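How to read your council's capital budget

Last updated: October 11, 2023

Most councils publish two budgets. The revenue budget pays for things used up within the year, such as wages, fuel and street cleaning. The capital budget pays for things that last: bridges, school roofs, drainage, vehicles. The examples on this page use the Skusdale papers, but most councils lay theirs out in much the same way.
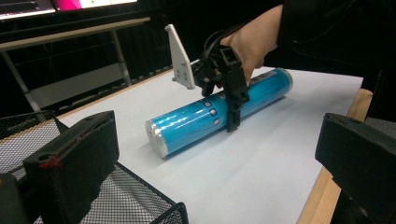

1. Find the right document

Look on the council website under "Finance" or "Meetings and papers". You want the capital programme, sometimes called the capital plan. It is often an appendix to the main budget report. In Skusdale it is Appendix 3 and runs to 16 pages. The draft normally comes out in November and the final version follows early in the new year. Check which one you have before you quote anything from it.

2. Check the units

Tables are nearly always in thousands of pounds, marked £000 or £k at the top of the column. A line reading 785 means £785,000. A line reading 1,000 means a million. If the heading is missing, go back to the first page of the appendix, where the units should be stated.

3. Separate new schemes from old ones

A large total may be mostly work that was agreed years ago. Look for columns headed "approved", "carried forward" or "slippage". Slippage is money that was due to be spent in one year and has been moved to the next. The Kallevard Road culvert has £785,000 against it in the Skusdale plan, and all of it is carried forward.

If the same scheme slips year after year, make a note of it. Get the last two plans as well and put the lines side by side.

4. See where the money comes from

There should be a funding table at the end. The usual entries are:

- government grants, often tied to one purpose
- borrowing
- capital receipts, meaning money from selling land or buildings
- developer contributions
- revenue, meaning a transfer from the day-to-day budget

Borrowing is the one to follow further. Interest and repayments are charged to the revenue budget every year until the loan is cleared, so a new building today has a bearing on services later on. Look in the revenue budget for a line called "financing costs" or "minimum revenue provision".

5. Look for running costs

A capital plan tells you what it costs to build something. It may say nothing about heating, staffing or repairs. The Gezer Lane library appears in the capital plan as a single line, and its yearly costs are in a separate report to a different meeting. Search the site for the scheme name to find papers like this.

6. Ask a question

If a figure still makes no sense, write to the finance team. Give the page number, the scheme name and the figure. "Why has the Risine depot moved to next year?" will get a more useful reply than a general question about waste. If you get no answer, you can make a freedom of information request — the council normally has 20 working days to respond.

You can also put a question to a public meeting. Deadlines for these vary, so check the agenda page first.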